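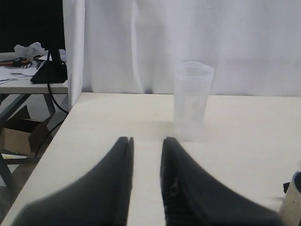

Figure 1. Wrist camera view with the gripper open and the translucent cup ahead of it.

Projects > Student Reports > Manipulation

Grasping Translucent Cups from a Single Wrist Camera
2023-09-14 | By the Tirnance Student Project Group, Prarkbridge

Summary

This report covers the work of the Tirnance project during the summer term. The aim was to find out whether a grasping policy trained only on wrist camera images could pick up a translucent cup, and whether changing the starting position of the arm during data collection would improve the result. The project used the Jakis control software, which is maintained by the department.

Method

All demonstrations were recorded by teleoperation. The operator moved the gripper toward the cup, closed the fingers, lifted, and held. Each demonstration was stored as a sequence of images with matching joint positions and gripper width. The full set contains 1253 demonstrations, of which 600 began from a fixed pose directly facing the cup. In the remainder, the starting pose was changed before each recording.

A translucent cup is a hard target for this kind of policy. In Figure 1 the white curtain and the pale tabletop show faintly through the walls of the cup, and the rim is its brightest edge. Depth readings on such material were not reliable in our early tests, and the final policy takes color images only.

Two policies with the same network were compared. Policy A was trained on the 600 fixed-pose demonstrations. Policy B was trained on an equal number drawn from the changed-pose recordings. Training settings were identical and are listed in the Mayrhofer Lab handbook.

Results

Policy A grasped the cup dependably when the arm began near the fixed pose. When the start was moved to the side, it often closed the fingers too early and pushed the cup with one fingertip. Policy B was slower to approach but recovered from poor starting positions. Its most common fault was stopping short of the cup, with the jaws still open, for up to 5 seconds.

Limitations

The tests were run in August on one table and under one lighting setup. Cups with printed patterns were not included. The group did not test a filled cup.

Related reports
Gripper Width as a Contact Signal
Teleoperation Delay in the Jakis Software
Wrist Camera Calibration: Notes for New Students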